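August, early

Up before six to get the dough going while the kitchen was still cool. I used the Ullen flour again and it took less water than the other brand, so the first batch came out stiff. I added two spoonfuls and worked it longer. Left it under a towel and went out to look at the tomatoes. The ones against the fence have split from the rain. I picked what I could and put the bad ones on the compost.

Chathurika Chowdhury called at lunch to talk about the Lougher walk. She wants to go the long way this year, over the ridge and down by the reservoir. The top is 2296 feet by her map. I said yes, but I need new laces and my left boot rubs at the heel. She has done it in sneakers and says I worry too much. We settled on two nights at the campground and she will book it. I am to bring the stove and the coffee.

Baked at three. Two loaves, one a bit flat. Ate the end of the flat one with butter and it tasted fine. Took the other next door.

In the afternoon I wrote letters, paid the water bill and looked for the tent pegs. They were not in the shed or the hall closet. Found them in the blue suitcase with the Christmas lights, which makes no sense to me, but I must have put them there. One guy line is missing. The tent itself smells musty, so I hung it over the line until supper.

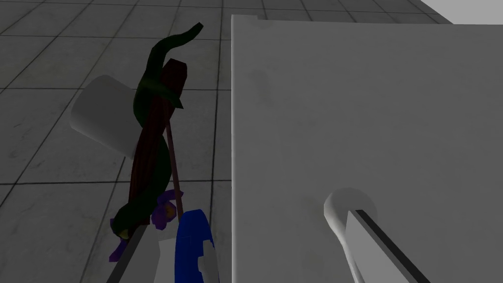
White knob on the pale panel.

Supper was soup and the rest of the bread. It clouded over at seven and I brought the tent in, still a little musty. Read forty pages of the library book, which is due back soon and which I don't much like. The brother has gone to sea again and I keep forgetting his name.

To do: laces, fuel for the stove, moleskin for the heel. Ask Chathurika if she has a spare guy line. Bed at ten, windows open.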